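Projects > Stirley > Demonstration Notes

Last updated: 05/02/2019

Print this page | E-mail this page

Notes on Demonstrating the Litter Task

The Stirley project has now recorded 224 demonstrations of the litter-scooping task. Several readers have written to ask how these are made and why the task was chosen at all. This entry sets out our present practice.

The task was proposed by Arnar Thorlacius, who was looking for household work that involves loose material. Most of our earlier tasks concerned solid objects with known shapes: cups, blocks, folded cloths. Litter has no fixed shape. It slides off the heap when the scoop goes in, and each pass leaves the tray different from how it was found. A person corrects for this without thinking. We wished to record those corrections in enough variety that a trained policy would have something to draw on.

All demonstrations are given by remote control. The operator moves a pair of hand-held leader arms, and the two working arms follow. We did try guiding the arms directly by hand in September, and a set of 40 demonstrations was recorded that way. The motions were smooth, but the operator's sleeves and hands appeared in nearly every recording, and the set was retired. The leader arms are more tiring to use. Operators therefore work in blocks of five demonstrations and then rest.

A demonstration begins with the scoop already in the gripper. The operator lowers the head into the litter at a shallow angle, draws it forward, lifts, and pauses to let the fine material fall through the slots. The scoop is then carried level to the bin and tipped. Operators are asked not to shake the scoop hard. A hard shake clears the slots quickly, but it also moves the handle within the fingers, and the next pass then starts from a poor grip.
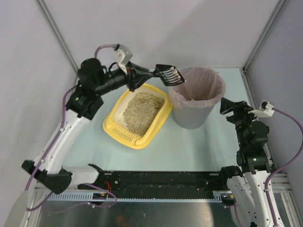
The transfer to the bin has proved the most difficult part to teach. New operators tend to turn the wrist too early, while the head is still over the gap, and material lands on the work surface. Kylie Tipoki, who trains our operators, now has them practice the carry with an empty scoop before any recording is made. She also asks that they stop fully before tipping -- a habit that adds a little time to each demonstration but makes the point of release much clearer in the data.

Recordings that contain a spill are kept if the operator recovers and completes the task. They are marked as such in the log. Recordings in which the scoop is dropped are kept in a separate folder and are not used for training at present.

The tray is set at a new angle between blocks, and the litter is heaped by hand in a different place each time. Early sets did not vary enough in this respect. A policy trained on them went to the same corner of the tray whether or not there was anything there to lift.

The control software is Godovik, with local changes to limit wrist speed. These changes will be described in a separate entry once they have been tested on the Kumow workstation.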